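The demonstration kit and the chair that won't fold itself

By Teresa Foley

The sales page for the Gusar kit promises that anyone can teach a robot. You hold a gripper in each hand, you do a chore the way you would normally do it, and the recording becomes a lesson. The company behind it, Enosia, rents the pair for 99 dollars a month and will sell you a block of 200 recorded runs, cleaned and labeled, for a price it only gives over the phone. I had the kit from the start of February until they asked for it back.

I should say where I stand. I have written about home automation long enough to distrust the word "anyone." Anyone could program a VCR, too.

The kit does some things well. The grippers are light enough to use for a morning. The trigger is smooth. The setup guide is 19 pages and most of them are useful, although the part about calibrating the markers appears after the part where you need to have done it. I was recording by lunch on the first day, and I am not a patient person.

My trouble is with what is being sold. Enosia calls its training plan "natural demonstration," and there is very little natural about it. Pick up a coffee mug with your hand and you use your whole palm, your wrist, a bit of hip if the counter is low. Pick it up with the Gusar and you use two stiff fingers at the end of a handle. You learn to move like the machine so that the machine can learn to move like you. By the second week I was reaching for things slowly and squarely, elbows out. I was a better demonstrator and a worse example of a person doing a chore.

The company would answer that this is the point, and fair enough. A robot with two fingers needs lessons from something with two fingers. But then say so on the box. What I was doing was skilled work with an odd tool, and the rental plan treats it as a hobby I should be glad to pay for.

The Hollis library, which is the set of tasks the kit asks you to record, has 1232 entries. I did not get anywhere near the end of it. A great many are small variations on each other: cup to shelf, cup to lower shelf, cup to tray. The furniture tasks are the ones that made me doubt the whole plan. A folding chair takes a person a second or two and no thought at all. Working on one with a gripper in each hand, I had to think about where the backrest was, where the seat edge was, and where the cables had gone.

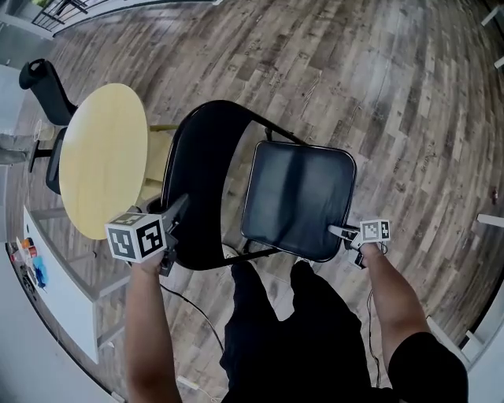

What the cables tell you

The product video shows no cables, at least not the version I was sent a link to. On the floor they are hard to ignore. I stepped on one, caught another on a table leg, and spoiled several runs that way. Enosia's support desk told me to "manage the tether as part of the task," a sentence I have now read many times – it means the problem is mine.

The marker cubes on top of the grippers raise a similar question. They need to be seen to be tracked, so you keep them in view, so you avoid turning your wrists in the ways a real chore would have you turn them. None of this ruins the data. I do think it shapes it, and I would like to know how much before anyone quotes me a success rate.

Flononska, the rival kit, costs more and has its own faults, mainly a battery pack that digs into your back. Its literature at least describes the user as an operator and offers to pay for accepted runs. I would still not tell you to buy it.

If you run a small lab and have people on staff to record, the Gusar is a decent tool at a decent rent, and you should ask for spare cables up front. If you are at home and curious, borrow one for an afternoon. Enosia's plan renews automatically, and canceling mine took two emails and a phone call.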